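マルトン地区生活技術センター、家庭用機器の長期使用に関する講習会を開催

2022年12月25日

マルトン地区生活技術センターは、家庭用機器の長期使用と適切な手入れをテーマとした住民向け講習会を、同センター二階の第一研修室で開催した。参加者は80名で、地区内の世帯のほか、隣接するビウォット地区からも来場があった。

本講習会は、地区の生活支援事業の一環として11月に募集を開始したものである。当初の定員は先着順で定められていたが、申し込みが募集期間の早い段階で定員に達したため、センターは会場を小会議室から第一研修室へ変更し、受け入れ人数を拡大した。

## 講習の概要

講習は午前と午後の二部構成で行われた。午前の部では、同センター技術相談員のアシュウィン・カマト氏が講師を務め、取扱説明書の読み方、設置場所の選定、日常の清掃における留意点について解説した。

カマト氏は、センターの窓口に寄せられる相談のうち、部品の故障によらないものが相当数を占めると説明した。通気口のほこり、水平の取れていない設置、電源コードの折れ曲がりなど、使用者自身が確認できる事項が多いという。同氏は「修理を依頼する前に、機器の周囲を一度見ていただきたい。それだけで解決する例は少なくない」と述べた。

また、時計や計量器などの小型機器については、電池の交換時期を記録しておくことが推奨された。長期間使用しない機器から電池を取り外すこと、種類の異なる電池を混用しないことなど、基本的な事項も改めて確認された。

大型機器に関しては、搬入時の経路確保と、壁面との間隔が主な話題となった。講師は、機器ごとに必要な間隔が異なるため、一律の目安に頼らず、必ず製品に付属する説明書の記載に従うよう求めた。配布資料には、腕時計のような身の回りの小物から箱形の大型機器まで、家庭にある品目を一覧にまとめる管理表の様式が収められている。 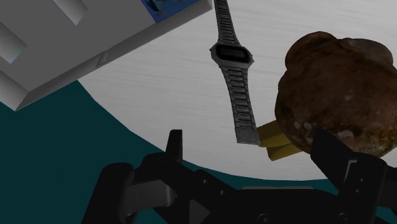 ## 午後の部と個別相談

午後の部では、参加者が12の班に分かれ、管理表の記入演習を行った。管理表には品名、購入年、保証期間、最終点検日、相談先を記入する欄が設けられており、参加者は自宅の機器を想定して各欄を埋めた。購入年が不明な機器の扱いについて質問が相次ぎ、講師側は、製造年の表示を確認した上で備考欄に転記する方法を案内した。

演習の終了後には個別相談の時間が設けられ、11件の相談が寄せられた。内容は、保証書を紛失した場合の手続き、転居に伴う再設置、譲り受けた機器の安全確認などである。その場で回答できなかった2件については、センターが製造元への照会方法を調べ、後日書面で相談者に回答する。

ビウォット地区から参加した住民からは、同様の講習を自地区でも開いてほしいとの要望が出された。センターは、同地区の集会施設の利用状況を確認した上で、出張講習の可否を検討するとしている。

## 今後の予定

センターは、今回の参加者から回収したアンケートの集計を進めており、結果を次号の広報紙に掲載する予定である。次回の講習では、不要となった機器の分別と引き渡しの手順を取り上げる。日程および会場は、決定次第、センターの掲示板および広報紙で告知される。

なお、当日使用した管理表の様式は、センター一階の窓口で無償配布している。講習会に参加していない住民も受け取ることができる。受け取りに際して事前の申し込みは不要であるが、複数部を必要とする団体は、あらかじめ窓口に部数を連絡するよう求めている。

記入方法に関する問い合わせは、同センター技術相談係が窓口で受け付ける。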